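Sunday, late

Quick one, should be asleep. Desk day. Finally. Have been saying since the start of September I'd sort the study and every weekend something else eats it.

Up at seven, toast standing up, straight in. The pile on the left had got to the stage where you move it to find the thing underneath and then move it back. Mostly paper. Rates notices, warranty cards for things we don't own anymore, the Stekach catalogue (why do I keep these), two birthday cards I wrote and never posted. One of them was for Sunita Ostrowski. Her birthday was in April. Sent her a message instead of the card and she rang straight back, so there went forty minutes, but a good forty minutes. She's looking at a place out at Nekitbridge, bit run down, big yard, wants me to come and tell her it's a mistake. I won't, I'll get there and love it and be no use to her at all.

Anyway. Paper all gone by ten. Recycling bin full to the lid, had to sit on it.

Then the wiping down. Warm water and a drop of dish soap, then the oil. The Ngau stuff, the small tin, smells like oranges and old shed. You're meant to do it twice a year and I've done it, what, once? The wood just drank it. Went with the grain, old singlet, thin coat, left it, went and hung the washing out. Came back and it had gone patchy so did another lighter one and that evened it up. It's a nice timber, I forget that when it's under everything. Still can't get the mug ring out though. Tried the mayonnaise thing, no.
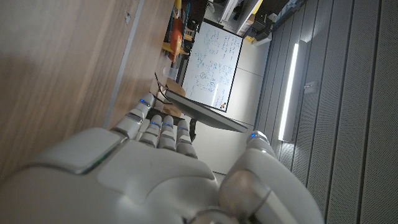 Also had a go at where the monitor sits. It's been bugging my neck for months. Pushed it back, too far, brought it forward, too close, turned it a bit so the window isn't glaring in it of an afternoon. Think it's right now. Will know by Wendesday I suppose, if I can still turn my head.

Cables next and I hate cables. One of them wasn't plugged into anything at either end. Tied the rest up with bread tags and a bit of garden twine, looks ridiculous, works fine.

Had a weak moment at lunch and looked at new desks. Vinberg have one that goes up and down, $849 and then another 234 for delivery, which, no. For delivery! Could hire a ute and a strong nephew for less. There was a plain one for 400 but the reviews all said wobbly. I like mine. It's heavy and it doesn't wobble and it's paid for. Closed the tab. Put the money towards the gutters like a grown up.

Arvo was drawers. Did the top one properly, tipped it out on the floor, put back only what I'd use. Pens tested on the back of an envelope, most dead. Must be 200 paper clips in there, they can stay, they're not hurting anyone. Found the spare key to the side gate!! Have been going the long way round since winter. Second drawer got as far as opening it and closing it again.

Rule for the week: no mugs without a coaster, no mail gets put down in there, opens at the kitchen bench and goes straight in the bin or on the hook. Will last untill Tuesday.

Knees sore. Hands smell of orange even after the shower. Leftover soup for tea, burnt the roof of my mouth.

To do: post office, gutters bloke, ring Sunita back re which Saturday, get more oil, second drawer (ha). Bins tonight, nearly forgot, going now in my slippers.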